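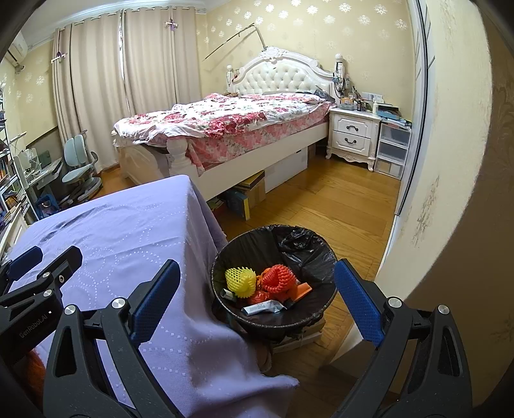 So what does a rental deposit fund do for someone who is sleeping on a friend's couch? It lends them the move-in money they don't have, and they pay it back in small amounts once they're in the new place.

That was the one-sentence version I gave my class, and then of course I had to spend the whole summer working out the longer one. My project was on the deposit fund run by the town of Plumar, and whether people who are doubled up with friends or family get the same shot at it as people coming out of the shelter. I picked it because my cousin had applied and gotten nowhere, so I already had opinions (my advisor, Naveed Dogar, made me write them all down before I started, which was a bit embarrassing to read back later).

What I had to work with

The town clerk gave me the fund's case log with the names taken out. It had 806 applications in it. I couldn't read every one closely, so I pulled a sample of 200 and coded each by where the person was staying, how much they asked for and what the answer was. I also did 18 interviews, mostly by phone. Kulsoom Kakakhel, who has worked the intake desk at the Zaidi Street office since before the fund existed, sat down with me twice in July and explained what the codes in the log meant. Half of them I would have gotten wrong without her – "NV" is not "no visit," it's "not verified," and that changes a lot!

What I found

The shelter applicants mostly sailed through the paperwork. They had a letter from the shelter and that was that. The doubled-up people needed a signed note from whoever they were staying with, and this is where things fell apart. If your friend's lease says no long-term guests, your friend isn't going to sign anything. Seven of the people I interviewed told me they quit right at that step. A couple of them went to Skandimau, the next town over, where a caseworker can verify your situation with a home visit or even a phone call.

The money side surprised me less. Requests from both groups were for pretty similar amounts, and the log doesn't track repayment well enough for me to compare them. I tried for a week and gave up.

Problems with my project

My interviews skew toward people who answer unknown numbers in the daytime. I also coded the sample alone, so there was no second person checking me, and a few calls on the "staying with family" category could have gone either way.

If I did it over I'd talk to the hosts too. They're the ones deciding whether to sign, and I only have their side secondhand.

We use cookies to improve your experience on this site. By continuing to browse you agree to our cookie policy. Accept | Manage settings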